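My brother-in-law Tarek Khoury has been telling me for two years that I'd have a machine picking up after me before I turned 51. I turned 51 in April. So when Stirnell hired me to sit at a desk and write down every time their tidying program did something dumb, I took it mostly so I could call him up and gloat.

The first job they gave me was the couch. One little gray thing on a big plaid couch, one arm, go.
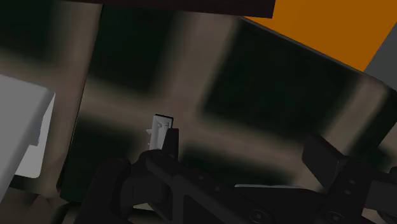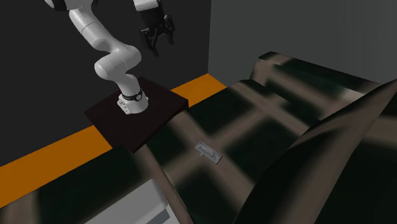
Couch job, two views from the simulator: close in at the gripper, and the wide one with most of the arm.

You'd think a couch would be easy! I have cleared my own couch half asleep with a baby on my hip. But I sat there with my coffee and my form (the form had a box for "approach" and a box for "grasp" and a big box for "other," and I lived in that big box) and I watched that arm think. Down it came, slow as my grandmother getting into a pool. Stopped. Went back up. Came down a hair to the left.

"Is it stuck?" I asked Fairweather, who had the desk across from mine and had been there since the company was in a garage.

"It's deciding," he said.

"Deciding what?"

"If I knew that I'd be on a beach."

By lunch it had made 80 tries and I had marked nine of them good. I was rooting for it by then, which embarrassed me a little. I'd catch myself leaning in my chair, the way you do at bowling. When it finally got the thing up and over to where it belonged, I yelled loud enough that somebody came out of the break room -- and on the very next try it shoved the same thing straight down toward the crack between the cushions, exactly like my kids would.

I called Tarek that night, all ready with my speech.

"So it can't do it," he said.

"Well, no. It can do it. It did it nine times."

"Out of how many?"

I told him. He laughed so hard he had to put the phone down, and I could hear my sister in the background asking who died.

"It's a hard couch," I said. "It's dark, and there's that plaid, and the cushions are all curves." And then I heard myself, standing in my own kitchen with over a week of laundry on the chairs, sticking up for a robot arm that wasn't even real.

"You like it," Tarek said.

"I do not."

"You like it. You're going to bring it a sandwich."

I hung up on him. Then I went in and looked at my own couch for a while. There was a sock, a library book, half a cracker, and the remote from the old TV we gave away. I tried doing it the arm's way, just two fingers, coming straight down from the top. The sock was fine. The book slid right out and landed on my foot. I didn't even try the cracker.

In the morning Fairweather asked if I wanted to move over to dishes.

"Not yet," I said, and pulled up the couch again.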